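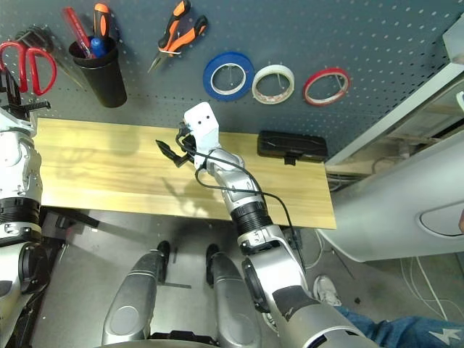
When should a waiting period on an income protection policy begin?

On the first day a doctor records the person as unfit for work, whatever date the claim form happens to reach the insurer.

The question sounds settled. Most policyholders assume the clock starts when they stop working, and most brochures are written so as to leave that assumption alone. The policy wording often says something else. In a good number of contracts the period runs from the date of notification, which is the date the insurer opens a file. For a short illness the difference is a nuisance. For a long one, with a deferred period of three months or more, it can cost a household a full monthly payment.

I have spent most of my working life reading these contracts, first in claims and then in drafting, and I think the notification rule should go.

Take the argument in its favour first. An insurer cannot assess what it has not been told. Early notice allows early contact with the treating doctor, early advice on a phased return, and a cleaner record if the claim is later disputed. All of this is true, and anyone who has tried to reconstruct a back injury from pharmacy receipts will have some sympathy. A rule that rewards prompt notice is reasonable. Starting the waiting period late is a poor way to build one, as the penalty bears no relation to the harm done by the delay.

Consider two cases under the Edden group scheme, whose wording was typical of its time. Both members have a deferred period of 20 weeks. The first breaks a leg, notifies at once and is paid from the twenty-first week. The second has a slow depressive illness, is signed off by a doctor, and notifies in the sixth week. That member is paid from the twenty-seventh. The medical evidence in the second file is complete from the first day. The insurer has lost nothing by the gap, yet it keeps six weeks of benefit.

The conditions that produce late notice are not evenly spread. Fractures and planned surgery come with a date. Depression, chronic fatigue, early multiple sclerosis and the slower forms of heart disease do not, and the person affected is often the last to accept that the absence will be a long one. A notification rule therefore acts as a partial exclusion for a certain class of illness. If an insurer wishes to exclude or limit mental illness it should say so in the schedule and price it accordingly, where a buyer can see it.

There is some evidence on scale. Netano, which administers schemes for smaller employers, reviewed 1426 closed claims and published a short note on them last November. Of these, 51 had a gap of more than eight weeks between the first medical certificate and notification. That is under four in every hundred. The note took the low figure as proof that the rule does little damage. I read it the other way. If so few claims are affected, the saving to the insurer is small and the cost of dropping the rule is small as well. For those 51 claimants the sum was a large part of a year's income.

The note also left out claims that were never made. People who learn late that the clock has not started, and who expect to be back at work before it runs out, tend not to bother with the form. They appear in no sample.

The usual objection at this point is fraud. A claimant could in theory present a certificate dated months back and ask for arrears. But a backdated certificate is a matter of evidence, and insurers already have the means to deal with it. They may ask for the clinical notes, payroll records and the employer's absence log. Where those do not support the date, the claim can be paid from a later one. Jankauskaitė, in the paper on deferred periods that is still passed around drafting teams, proposed a simple limit: the waiting period starts at first certified incapacity, and arrears are capped at a fixed number of weeks before notice unless the delay was itself caused by the illness. I would quarrel with the cap – it seems to me too short – but the structure is sound.

Skotura adopted something close to it for its individual policies two renewals ago. The clause is 11 lines long and can be understood on one reading. I have seen no sign that its rates moved out of line with the market.

Group schemes add a further difficulty. The member does not hold the policy and in many cases has never seen it. Notice is given by the employer, usually by a payroll office with other things to do, and a delay there is charged to the employee. Under the present rule a person can do everything asked of them on the first day of illness and still lose a month of benefit through somebody else's in-tray.

Until the wordings change, readers with cover of this kind should look for the definition of "deferred period" in the policy itself, as the summary will seldom give it. If the definition refers to notification, send notice with the first certificate, in writing, and keep a copy. A claim can be withdrawn without penalty under every contract I have examined.

Published Apr 29, 2020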